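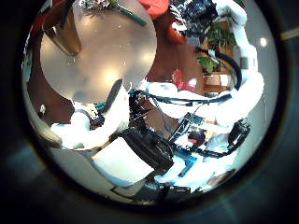 Wenche Granström wrote after the March run-through that a talk on table setting should start with the flowers, as they are what guests look at first. I replied that I would start with the table and reach the flowers by slide four. Read both remarks out, then go to slide two.

Slide 2. Scope

One round table, one small bouquet, one drinking cup. No cloth. The room is a shared break room at Watstead, with a potted plant and an open shelf unit close by. Everything said today applies to a table that people use between meals. Banquet layouts are covered in Capucine Cordier's session after lunch. Do not take questions on napkins.

Slide 3. The surface

A gray top with a smooth finish reflects ceiling lights. The bright patch moves as the viewer moves, so it cannot be designed out by shifting objects. Two measures help: dim the fixture directly overhead, or seat people so that the patch falls between places. Matte mats also work but have to be washed.

Cleaning order: dry cloth, damp cloth, dry cloth. Wipe from the center to the rim on a round top. Wiping across leaves a line of crumbs at the far edge. Check from a low angle with the light behind the table. Streaks that cannot be seen standing up are obvious to a seated person.

(Pause. Water.)

Slide 4. Flowers

Keep the bouquet small. Pale and white blossoms read well against gray, and a few pink or red ones give the eye a place to stop. 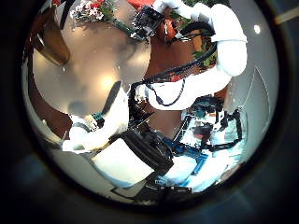

Stem length is the usual error. A long stem laid flat takes up space that belongs to a plate, and it rolls when the table is bumped. For a vase, cut the stem at a slant and strip any leaves that would sit below the water line. For a bouquet laid on the table, keep it near the rim, parallel to the edge if there is room, and out of reach of sleeves.

The Trunen guide gives 200 milliliters of water for a bud vase. I use less in a shared room, where vases get knocked over. Change the water every morning before the first coffee.

Slide 5. The cup

Tall cups go toward the rim and short cups go further in. A translucent cup in a tan or brown tone shows the level of the drink, so refills can be judged from a seat. Keep a hand's width between cup and flowers. Pollen in the drink is the most frequent complaint in the Irnitz notes.

Slide 6. Chairs and floor

Push chairs in until the back meets the edge of the table, then pull them out by the width of a thumb. This protects the finish on both. A bright chair back, red or orange, will dominate a gray table, so repeat the color once in the flowers and leave it there.

Bags belong on the floor away from the legs of the chairs, or on a shelf if there is one. The walkway stays clear on the side nearest the door.
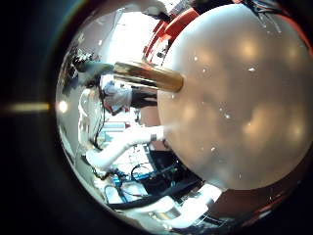
How often should the whole table be reset in a shared room?

Twice a day is enough: once before people arrive and once at 2 p.m. Between those times, remove cups and leave the rest alone.

Slide 7. Handout

Lachance printed 100 copies. They are by the door. The seating diagram on the back has the rim measurement in the wrong unit, so correct it by hand before using it.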